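How to Bleed a Hot Water Radiator

A radiator that is warm at the bottom and cool along the top usually has air trapped in it. Letting the air out takes a few minutes per radiator and needs only a key, a rag and a small cup. These steps are for hot water systems. Steam radiators have a different kind of vent and should not be bled this way.

1. Turn the thermostat down and wait until the boiler and the circulator pump have both stopped. Give the radiators an hour to cool.

2. Check the pressure gauge on the boiler. Most two-story houses in Petenville run at 12 to 15 psi cold. Write the reading down.

3. Start on the lowest floor, with the radiator closest to the boiler, and work outward and then up. Bathroom radiators are easy to forget, especially small ones behind a door.

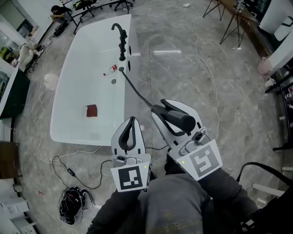
Bidov

4. Find the bleed valve. It is a small square or slotted stem near the top, at the end opposite the supply pipe. Older cast iron units, like the 1942 ones in my house, may have been painted over. Score the paint around the stem with a utility knife before you try to turn it.

5. Hold the cup under the valve and turn the key counterclockwise, a quarter turn at most. You should hear hissing. Don't take the stem all the way out.

6. When the hissing stops and water comes out in a steady stream, close the valve. Snug is enough — the brass is soft and strips easily. Wipe up any drips, as the water is often black and will stain grout.

7. Go back to the gauge. If the pressure has dropped, add water through the fill valve until it matches the number you wrote down.

8. Turn the heat back on and check each radiator after an hour. On a long loop the last one may need a second bleed.

I do all 11 of mine in October, before the first cold night. If the same radiator fills with air again within 4 weeks, look for a leak or a bad expansion tank.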